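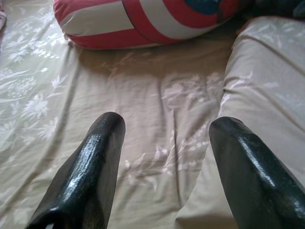 采访：铺床这件事，Stundetti 租给你一台机器来做

六月，下午三点多，Zindthorpe。电话接通的时候 Salim Mfaume 还在吃饭，说先等两分钟。他管 Stundetti 的家务机器人租赁，套件名字叫 Flostach，一条臂，一个双指夹爪，一个移动底座，外加腕部相机。按月租，不卖。

为什么先做床？他的回答很快：“洗碗有洗碗机，扫地有扫地机，床没有。”停了一下又补，“而且床单难。花的、皱的、旧的，每家都不一样。”

现在签约的有62户，多数是短租房东，也有几家养老公寓。月租1040，含上门调试，含夹指更换。不含床品损坏——这一条我追问了。Mfaume说合同里写的是“协商”，他自己也不太满意这个词，下一版要改。

然后聊夹指。负责硬件的 Mwajuma Rugemalira 中途加进来，信号不好，断了两次。她说黑色那对是现在的标配，指尖做圆，怕勾线。“早先那版是方头的，勾坏过一条针织毯，客户没骂人，我们自己难受。”换指头要多久？“熟了两分钟，第一次嘛，看说明书，十来分钟吧。”

我问反光。黑色表面亮，相机离得又近，会不会影响识别？她承认会，傍晚开顶灯的时候尤其明显。哑光的试过，摩擦力不对，抓薄床单打滑，又换回来了。“还在试，别写成已经解决了。”

好，没写。

用户这边我找了 Elibariki Odera，手里有两套短租房，用了17周。他的评价比较杂。平铺的床单，行。拉角，大部分时候行。靠垫就看运气：小的能拎走，又大又鼓的那种，夹爪张到头也吃不住，只好推。“推到床尾，它就当完成了。我得再去摆一遍。”长条的抱枕更麻烦，要是跟床单同一个花色，它有时候会当成床单的褶子去抹平。抹半天。

这个问题我转给 Rugemalira，她笑了，说知道，同花色是老毛病。软件组的 Gitau Kariuki 在改，思路是先看隆起的高度和阴影，在看图案。什么时候推送，她不肯讲。

速度呢。Odera 说比他自己慢得多，但他不在场，所以无所谓。客人退房，他远程点开始，保洁到的时候床面基本是平的，保洁直接做卫生间。省的是人的时间。“一个人铺五分钟，它铺半个钟头，可那半个钟头我在送货。”

噪音他没什么意见。底座过门槛有意见，他家老房子门槛高，最后自己钉了块斜板，Stundetti 没给报销。Mfaume 听到这里说，可以报的，让他发收据。

隐私问题照例要问。腕部相机拍到的东西存哪里？Mfaume 的说法：默认留在本机，任务结束后清掉，用户愿意上传才上传，上传的有月租减免。减多少各地不同，他没给数字。养老公寓那几家全部选了不上传。

竞品也提了一嘴。Karakaya 有一款类似的，吸盘加夹爪，Odera 试用过几天，说抓枕头确实强，床单不行，吸出一个个小鼓包。Mfaume 不愿评论同行，只说自己不做吸盘，“布透气，吸着费劲。”

最后问值不值。Odera 想了挺久。两套房一起用，值；只有一套，他大概不会续。“靠垫弄好了再说。”

Mfaume 那边的话是，下半年会出一种张得更开的夹爪，老用户免费换，先到先得。排队的事找客服 Mutua Kirui，写邮件比打电话快，电话老占线。

（文中月租为六月报价，不含运费，偏远地区另算。）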